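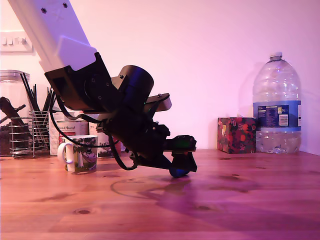
Re: Finish for a pine worktop used for pet food and tea things

Posted to: Stumgate kitchen and utility list
Date: 5/21/26

The earlier message said:

> We have a bare pine top in the utility room and want to keep the
> cat's tins, a few mugs and the cutlery drainer on it. The tins leave
> grey rings that will not sand out. Do we need to varnish, or is oil
> enough? Also the knots are weeping. Somebody mentioned Durkine but
> the tin says interior joinery only.

Taking these in order.

1. Rings. Grey or blue-black rings under a tin are an iron stain. The cut edge of a steel rim rusts slightly, the iron reacts with tannin in the wood, and the mark goes deeper than the water did. Pine has less tannin than oak, so the mark is usually pale, but it collects near knots. Sanding will remove it only if you are prepared to lose a fair depth of wood. Oxalic acid in warm water, brushed over the whole board and not just on the ring, then rinsed twice and left overnight, is the usual treatment. Wear gloves and glasses. Keep the cat out until the board has been rinsed and has dried.

2. Oil or varnish. Either will do for mugs. A glazed mug with an unglazed foot ring holds a little water when it comes off the drainer, and oil copes with that if it is topped up. Tins are harder on a surface because the rim is narrow and carries all the weight. I have Claleo hard wax oil on ours, two thin coats, first applied in November and renewed once since. It has kept its colour on the plain wood and gone slightly yellow over the big knot.
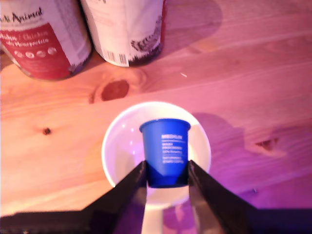 Oil also shows less of a boundary when you patch it. With varnish a chip lets water under the film and you end up stripping the full width. If you do want varnish, the Gosling water-based satin is the one I would try, but denib between coats with 320 or finer. The grain on pine lifts badly with the first coat.

3. Knots. Weeping is resin and no oil will stop it. Scrape off what is on the surface, warm the knot gently with a hot air gun, wipe with meths, and repeat until it stays dull. Then two coats of shellac knotting, taken a little past the edge of the dark area. Be aware that hard wax oil does not bond well over shellac — key it lightly first, and expect a shinier patch. Small round knots that sound loose when tapped want a drop of thin superglue from above before any of this.

4. Durkine. I would take the tin at its word. Interior joinery normally means doors and skirting, and a surface that gets wiped several times a day is a different job. I have not used it on a worktop and cannot say how it wears.

5. Storage. Wipe the rims before the tins go down. A wet tin straight from the sink is the cause of most of these marks. Cork mats work but trap water underneath, so lift them weekly. A wire cutlery holder has the same problem as the tins if the coating has worn through at the base. Turn it over and look before blaming the cat food. Half-used tins should not be standing on the top in any case, they belong in the fridge with a lid on.

Coverage, for anyone ordering: our top is 1437 mm by 407 mm, and two coats on the upper face and front edge used almost 70 ml. The back edge and underside were done as well, from the same tin, but I did not measure that. Do not skip the underside. A board sealed on one face only will cup, and ours is 31 mm thick and still moved before I did it.

One question back to the original poster: is the board fixed to the wall or loose on brackets? If it is fixed hard along the back edge I would sort that out before putting any finish on. Slotted holes in the brackets are enough.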